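On the Keeping of Household Records

Posted in January under Home Administration

The present writer has maintained a household ledger for many years and has been asked, on more than one occasion, to set down the method in writing. This post is intended to serve that purpose. It concerns the ordinary papers of an ordinary home: bills, warranties, receipts, letters from the school and the dentist, tax forms, and the many single sheets which arrive without any clear place to go.

The subject was last addressed on this site when the family moved from the apartment in Ulwood to the present house on Grajales Street. At that time the records filled two cabinets and a trunk. Before the move every sheet was taken out and sorted on the dining table, a task that occupied most of a winter. The final tally was 1,273 sheets, of which 349 were retained. The remainder was shredded or recycled. Readers who wrote to ask whether any of the discarded papers was later missed may be informed that one was, a receipt for a water heater, and that the manufacturer supplied a copy within the week.

The principle adopted then remains in force. A paper is kept if it proves ownership, proves payment of a large sum, or would be difficult to replace. All other papers are kept until the next statement arrives and are then removed. Under this rule the electric bill never has more than one predecessor in the folder.
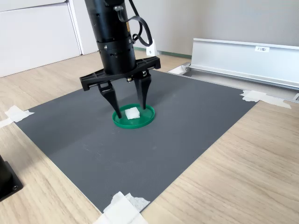
How long should tax papers be kept?

Seven years is the practice in this household for returns and the papers that support them, and the returns themselves are held permanently, as they take up very little space. Records concerning the purchase and improvement of the house are held for as long as the house is owned and for seven years after it is sold. Readers whose affairs are more complicated should consult a professional.

The matter of folders deserves separate treatment. For a long period the household used hanging folders in an alphabetical order, an arrangement inherited from my aunt, Inger Vestergaard, who ran the office of a lumber yard and regarded any other order as a form of disorder. Her system works well for a business. In a home it leads to disputes. The car insurance was filed by one member of the family under A for automobile, by another under I for insurance, and by a third under the name of the company. All three were following the rule.

The alphabet was therefore abandoned in favor of rooms and persons. There is a folder for the kitchen, containing the manuals and warranties of whatever stands in the kitchen. There is a folder for the garage. Each member of the family has a folder, and the house itself has a thick one. A paper is filed according to the thing or the person it belongs to, and a visitor who had never seen the cabinet could find the furnace manual in a minute or less.
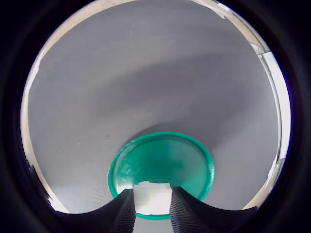
Labels have been the subject of some experiment. Printed labels were used in the first year and looked very handsome, but the printer required its own cartridge, the cartridge was seldom in the house when wanted, and unlabeled folders began to gather at the back of the drawer. Handwritten labels were then restored. Color has since been added, one to each family member and one to the house, and the house was assigned a teal green close to that of the round lid in the photograph, a shade that stands out well against gray and is unlikely to be confused with the blue used for medical papers. The pens are of the plain felt-tip kind and are kept in the drawer with the folders, where they are to remain.

A word must be said about digital copies. Several correspondents have urged that all paper be scanned and destroyed. The household has adopted a middle course. Statements are received electronically wherever the sender permits it, and are saved in folders bearing the same names as those in the cabinet. Birth certificates, the deed, the vehicle titles and the wills are kept on paper in a small safe, and scans of them are kept as well. A second copy of the electronic files is made on the first of every month and stored at the home of a relative. This may appear excessive. It was adopted after the computer failed one March, with the tax return half finished, and it has been observed without exception from that month forward.
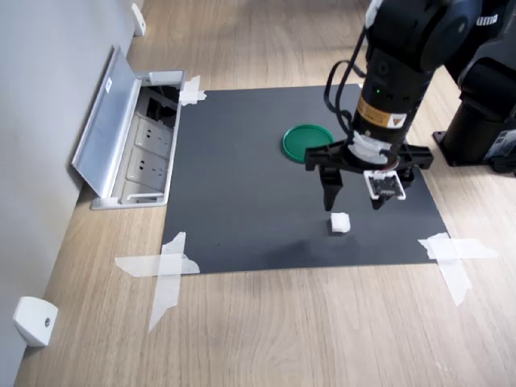

White cube on a gray mat, with the arm above it.

The inbox is the part of the system most likely to fail, and the greatest care should be given to it. In this house it is a shallow tray by the front door. Its shallowness is deliberate. A deep tray will accept papers until spring, whereas ours overflows in nine or ten days and must then be dealt with. The tray was bought at Osetti, the stationer on the corner, shortly before that store closed, and I regret not having purchased two.

Emptying the tray follows a fixed order. Envelopes are opened and thrown away first, together with any advertising enclosed. Bills are set to the left and paid at one sitting. Anything requiring a signature is signed at once and placed in the bag of the person who must return it. What remains is filed. The whole procedure takes less time than is commonly supposed – on most occasions it is finished before the kettle has boiled a second time – and it has become, to my surprise, a rather agreeable part of the evening.

There was formerly a category called Pending. It has been abolished. Lucero Urrego, my neighbor and for many years a school secretary, observed on seeing the cabinet that Pending was the thickest folder in it, and asked what exactly was being awaited. No satisfactory answer could be given. 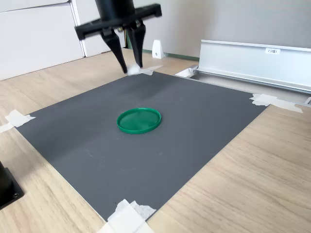 The contents were gone through that same night. Most concerned decisions already made by the passage of time, including an offer of a discount on gutters and an invitation to a wedding that we had attended. One was a refund check for 80 dollars from the Trumar water company, by then too old to deposit. Trumar reissued it after a telephone call and a short letter, a copy of which is now in the folder for the house.

The yearly review takes place in January, while the tax forms are arriving and the cabinet is open in any case. Each folder is removed, read through, and thinned. Manuals for appliances no longer owned are the most frequent discoveries, followed by school lunch menus. The children are expected to review their own folders from the age of ten, and have so far proved stricter than their parents.

A reader has inquired about the proper treatment of personal letters and children's drawings. These are not records in the sense intended here and are kept in boxes upstairs, unsorted. A separate post on photographs and negatives is in preparation and will be published once the albums from the hall closet have been gone through.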